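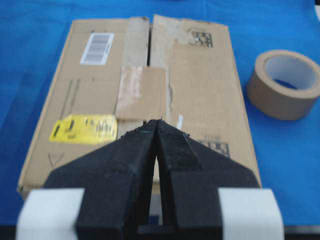 What does a shipping room need to work out before it buys a robot arm to tape and label its boxes?

It needs to know what its boxes are really like when they reach the bench, how long a person spends on each one, and what the whole station will cost to keep going after the purchase, including the tape, the spare fingers, the floor space and the hours of whoever looks after it. The price of the arm is usually the easiest number to get and the least useful one to start from.

Call for participants: the Brulley packing bench planning group

Brulley is looking for small and mid-sized shipping operations to join a planning group on packing bench automation. We would love to hear from you if you send out parcels for a living, or as a good part of your living, and you have started to wonder whether a robot arm belongs in next year's budget. You may be a bookseller, a parts supplier, a seed company, a repair shop that mails things back to their owners, or something we haven't thought of (we hope so!). You don't need any engineering background, and you don't need to have made up your mind. In fact we would be very glad to have a few people in the room who are leaning toward spending the money on something else entirely.

A little about how this came to be. Brulley began as a buying club for packing supplies, and over the years our members have leaned on one another for advice about scales, label printers, shelving, carts and every kind of tape dispenser. Lately the questions have changed. Members are getting quotes for arms and grippers, and the quotes are hard to compare. One will include the stand and the safety scanner and leave out the gripper. Another will include a gripper with one set of fingers and put the training days on a separate page. A third arrives as a monthly lease with a service plan folded in, and you need a quiet afternoon and a calculator to find out what you would own at the end of it. We kept having the same phone conversation with different members, and it seemed kinder to everybody to have it together.

What we will do

The group will run for 8 weeks, starting in October. Most of it happens online, in evening sessions, and there are two days together in person at our Drendunberg building, where we have benches, plenty of cardboard, and a kitchen that makes a decent soup.

In the opening weeks we look at the work itself. Each participant keeps a simple log of what crosses their packing bench: sizes, weights, how the box is closed, how many labels go on it, and what condition it is in. Condition matters a great deal to anyone reusing cartons, as so many of our members do. A used box brings its history along with it, old tape, a torn patch where a label came away, a leftover barcode that a scanner may be only too happy to read. A person deals with all this without thinking. A quote for an automated station is very often written with a clean new carton in mind, and you want to find that out before you sign anything.

After that we move on to the money. We will build a budget sheet together, line by line, and every participant leaves with a copy filled in with their own numbers. We will cover purchase against lease, installation, electrical work, guarding, insurance, spare parts, consumables, software fees that come around every year, and the time your own people will spend learning the thing. We will also put in a line for the weeks when it isn't ready yet and you are paying for both ways of working at once. That line gets forgotten more than any other, in our experience, and it can be a large one.

The last stretch is about planning the purchase, if there is to be one. We will read sample quotes side by side, write a one-page request for suppliers, and talk through what a fair acceptance test looks like. Bring your own awkward boxes to the in-person days. We mean it. The more dented and the more taped over, the better the conversation will be.

The Ivasberg workbook

Participants will use the Ivasberg workbook, which we put together for an earlier group and have since revised after a good deal of frank feedback. It has the bench log, the budget sheet, a page of questions for suppliers, and a floor plan grid you can draw on in pencil. If you prefer to work on a computer there is a spreadsheet version as well, and both carry the same headings so that you can switch from one to the other without losing your place.

Śliwiński, a small equipment dealer that has sold benches and conveyors to several of our members, has kindly agreed to send us a set of quotes with the customer details taken out. They will not be selling anything during the sessions, and no participant's name or log will be passed on to them or to any other dealer. We asked for this in writing, and they were very gracious about it.

Who we are hoping to find

We have room for 29 operations, and each may send up to two people. If you can, please send one person who packs and one person who pays the bills. They see different things, and the budget sheet goes much better when both of them have had a hand in it. If you are a shop of one, you are of course both people already, and you are every bit as welcome.

You should be shipping from a bench of your own, whether that is a corner of a garage or a proper dispatch room. You should be able to keep the log during ordinary working days. It takes a few minutes if you do it as you go and a good deal longer if you leave it until evening, so we suggest a clipboard hung right by the tape. And you should be willing to share your figures with the rest of the group in rounded form. Nothing leaves the group with your name on it.

We are sorry to say that we can't take equipment makers, resellers or consultants this time. If that is your line of work and you would like to talk with us about a later event, please do write, and we will keep your letter on file.

What it asks of you

Please set aside 3 hours a week. That covers the evening session and your homework, apart from the two days in person. Sessions are recorded for participants who miss one, though the discussion is really the best part and we would rather have you there with your supper on your lap than not there at all.

There is no fee. The group is paid for out of Brulley's education fund. We provide lunch on both in-person days and can help with travel costs for operations coming from a distance. Just tell us in your application what you would need, and please don't be shy about it. Asking for help with travel has no bearing on whether you are chosen.

What you can expect from us

You will get the workbook, the sample quotes, a finished budget sheet of your own, and a written comment from our staff on your draft request to suppliers. You will also get the company of other people who tape boxes shut all day and have opinions about it. We can't promise that you will end the course with a plan to buy a robot. Some members of the earlier group finished with a plan to buy a better bench and a second label printer, and were perfectly happy.

How to apply

Write us a letter or an email, a page or so, in your own words. Tell us what you ship and to whom, what your packing bench looks like on a busy afternoon, and what has you thinking about automation just now. If you have already received a quote, tell us what confused you about it. A sketch of your packing area is helpful if you have one, and it can be as rough as you like.

Please include the names of the people who would attend, a phone number and the best time to reach you, anything we should know about access or diet for the in-person days, and whether you reuse cartons, buy new ones, or do a bit of both.

Applications can be handed in at the front desk in Drendunberg, mailed to the education office at the same building, or sent through the contact form on the Brulley members' site. You don't have to be a member to apply. We will read every application that reaches us by 11 September 2025, and everyone who writes will get a reply, including those we can't fit in. If you have a question before you apply, leave a message with the education office and one of us will call you back, usually after the afternoon pickup has gone out.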